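Household Skills, Unit 4: Crumbs and Other Small Dry Mess
Handout to go with the May session

Hi everyone! I promised to write up my notes on wiping down a table after snack prep, and they got longer than I meant them to. Read the first half before class if you can. The second half is mostly the practice routine, so bring it along.

We're starting with a white tabletop and a scattering of small dark specks, with the cutting board still out.

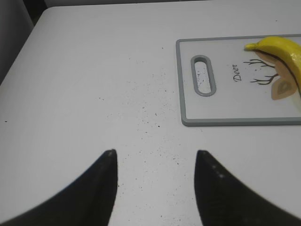
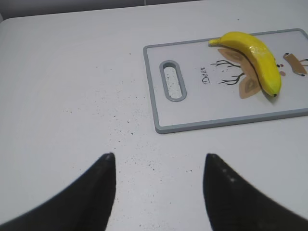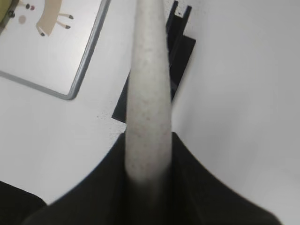 Dry mess gets its own unit because most of us were taught one way to clean a table, and it's the wet way. You grab a damp cloth and push. With fine crumbs that gives you gray smears and a cloth full of grit, and then you rinse the grit down the sink. So the rule in this class is dry first, damp second. I'll be repeating it a lot, sorry in advance.

Before you touch a single crumb, clear the table. Fruit goes back in the bowl. The board gets lifted straight up (please don't slide it!) and carried to the sink. Sliding drags whatever is underneath across the surface, and if something gritty is under there you can scratch a glossy top pretty badly. My first kitchen table was a Natberg with a shiny finish, and I put a long curved scratch in it exactly this way. I was 22 and in a hurry.

Boards with a handle slot need a second look. Crumbs drop through the slot while you're slicing, so you'll often find a little patch of them once the board is up. A raised rim holds crumbs too, right in the inside corner where the rim meets the flat part. An old soft toothbrush is great for that.

Now the sweeping. You want something dry and soft: a table brush, a dry microfiber cloth, even a folded paper towel. Start at the far edge and bring everything toward you in short strokes. Pick up the strays first, the ones way out by themselves, and move them in to the main patch - otherwise you finish, feel pleased, and then spot one sitting out on its own. Work inward until you have one small pile.

Then get the pile off the table. Valentin Pichon, who taught this unit before me, swore by the edge of an index card and a saucer. I like a little dustpan, the flat kind with a rubber lip. Castellanos makes the one in our supply closet, and Jarkow has a cheaper one that's fine if you're buying for home. Cupping your hand under the table edge works on a square corner but it's pretty hopeless on a rounded one, where the crumbs fan out and half of them land on your socks.

Damp second. Wring the cloth until it stops dripping, fold it in four, and wipe in overlapping rows. Turn to a clean side when you change direction. Dry with a towel if the top is white, as water spots show up more than you'd think once the sun hits them.

Practice routine for class

Each pair gets a table and a spoonful of dry coffee grounds. Sprinkle them unevenly, and put a few far from the rest. Set a timer for 60 seconds and do the dry pass only. Stop when it rings, then crouch down and look across the surface from the side. You'll see everything you missed! Do it again, switch partners, and only then get the cloths wet.

If you're using spray, it's the Paser bottle with the blue tape, mixed fresh that morning in 500 ml of water. Two squirts on the cloth, none on the table.

For next time: wipe your own table at home after breakfast, dry then damp, and jot down where the crumbs ended up. Mine are always behind the toaster. Bring the notes, a toothbrush you don't need anymore, and an apron if you have one. We'll be doing stove tops.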